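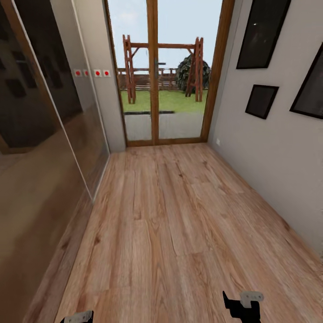 Product Review: Pillham Hard Floor Care Kit

Prepared for the Plunby Home Maintenance Advisory Service by Remedios Vallejo

Purpose of the review

The Plunby Home Maintenance Advisory Service receives regular enquiries from tenants and owner-occupiers concerning the routine care of timber and laminate floors. A large share of these enquiries relate to flat mops sold as complete kits, and the Pillham Hard Floor Care Kit was the product most frequently named between February and April. The Service purchased one kit at retail price. No samples, discounts or technical support were sought from the manufacturer.

The assessment was limited to sealed indoor floors. Readers with oiled, waxed or unsealed boards should be guided by the flooring supplier, as the instructions supplied with the kit exclude those surfaces.

Contents of the kit

The kit comprises a flat mop with a 400 mm head, a telescopic aluminium handle, washable microfibre pads, a dry dusting sleeve, a bottle of concentrate and a measuring cap. A bucket is not included. The packaging is cardboard throughout, with the exception of a small bag holding the spare locking collar, and can be placed in household recycling once the bag has been removed.

Assembly requires no tools. The handle sections push together and lock with a quarter turn. The printed instructions show the collar being turned in the wrong direction, and two of our assessors initially believed the part to be faulty. The online version of the leaflet is correct.

Dilution and use

The concentrate is mixed at 20 mL per bucket of lukewarm water. The leaflet does not state the size of the bucket, and this is a significant omission. The label on the bottle itself specifies eight litres, and that figure was adopted for the whole of the assessment. Householders who use a smaller bucket at the leaflet rate will produce a stronger solution than intended, and on darker laminate this left a visible film that had to be removed with clean water.

Pads are to be wrung until they no longer drip. The Service supports this advice without reservation. Standing water is the principal cause of swollen joints in laminate flooring, and no cleaning product will compensate for an overly wet pad. Residents with limited grip strength may find the wringing difficult -- the microfibre is dense and holds a considerable amount of water.

Performance in corridors and entries

Corridors present a particular difficulty for wide mop heads. They collect grit from the door at one end, they are walked along in a single line, and built-in joinery often leaves little room to turn the handle. The assessment therefore gave more weight to corridors than to open living areas.

The Pillham head pivots freely and can be rotated to run parallel with the skirting. When drawn along the length of the boards it left fewer streaks than when worked across them, and the Service recommends the lengthwise method for all plank floors. The dry sleeve should be used first. Fine sand lodged beneath a damp pad will scratch a sealed finish, and entries leading to a garden or yard are the usual source.

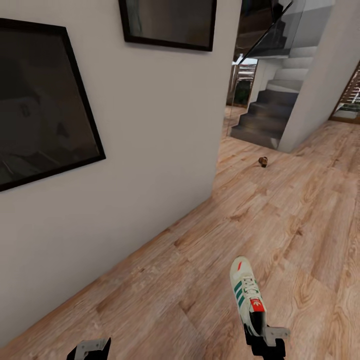
The edge of the head carries a soft rubber bumper. It left no marks on painted plaster or on low-sheen skirting during the assessment, although a faint grey line was noted on one gloss-painted door jamb after repeated contact. The line came off with a damp cloth.

Sliding door tracks are less well served. The pad rides over the channel and tends to push dust into it. A vacuum crevice tool remains the better option, and it should be used before mopping commences. The same applies to threshold strips, where the head bridges the raised section and leaves a narrow band untreated on either side.

Durability

The pads were laundered in a warm wash without fabric softener. The stitching remained sound. One pad lost part of its hook-and-loop backing along the short edge, though it continued to hold in use. The locking collar loosened over time and required retightening during longer sessions. As the handle can then drop without warning, this is the weakest aspect of the design, and the inclusion of a spare collar suggests that the manufacturer is aware of it.

Comparison with similar products

The Goodall flat mop is sold without concentrate or a dusting sleeve. Its handle is heavier and has a fixed length, but it did not slip at any stage. The Goodall pads are thinner, easier to wring and quicker to dry on the line. For a household that already owns a suitable cleaner, the Goodall is the more economical purchase.

The Ado spray mop dispenses solution from a reservoir on the handle. It is convenient for small spills in the kitchen. Over a full corridor the trigger becomes tiring, and the spray pattern on the unit assessed was uneven, with most of the liquid falling to the left.

Assessment

Cleaning of sealed timber and laminate: good
Ease of use in narrow spaces: very good
Handle and locking mechanism: fair
Instructions: poor
Value for money: good

The Pillham kit is recommended for households with predominantly hard floors, subject to the reservations above concerning the collar and the dilution rate. The Service has written to the distributor asking that the printed leaflet be corrected and that the bucket size be stated beside the dose. Any reply will be added to this page.

Replacement pads are sold in packs of 2. At the time of purchase they were available from hardware retailers and from the distributor's website, where delivery was charged separately. Receipts should be retained, as the warranty on the handle does not extend to the pads.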